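Giving Up the Second Bedroom

In October I moved from a two-bedroom place in Zollholm to a one-bedroom nearer work. The rent is lower by 200 a month and the walk to the office is 14 minutes. I had been putting it off for years because of the second bedroom, where I kept everything I didn't want to decide about.

Most of it was paper. I had bank statements from an account I closed, manuals for appliances I no longer owned, and every birthday card since college. Kyu-ri came over on a Monday evening and we went through it on the floor. Her rule was that I could keep whatever fit in one shoebox. I kept the letters from my grandmother and one card from each person. The rest went out in bags.

Books were harder. I owned close to a full wall of them and took 70 with me. The used bookstore bought a few, and Folasade took the cookbooks — all of them, even the one with the broken spine.

I also had to think about what goes on the walls. There is less wall now, and I would like one small picture with some space around it, so the big posters went to my brother.

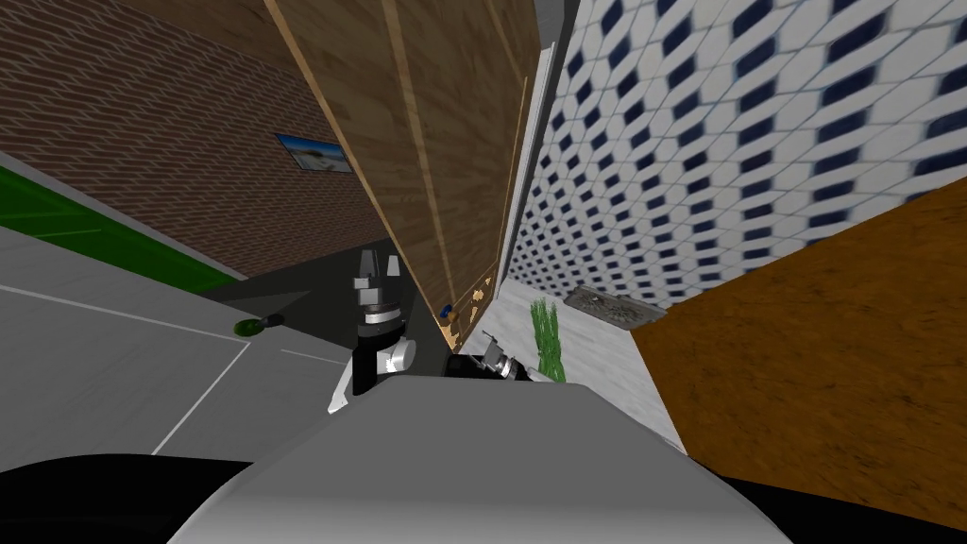
What I Miss

The door, mainly. When someone stayed over I could close it and make coffee without whispering. Now a guest gets the sofa and we both get up at the same time. Jonas has stayed twice and says he doesn't mind, but he is polite.

I miss the big closet too. My winter coats hang on a rail behind the bedroom door, and the vacuum stands next to the fridge.

I don't miss the heating bill. I set aside 500 for replacing things I threw out by mistake, and so far I have bought a colander and a bicycle pump.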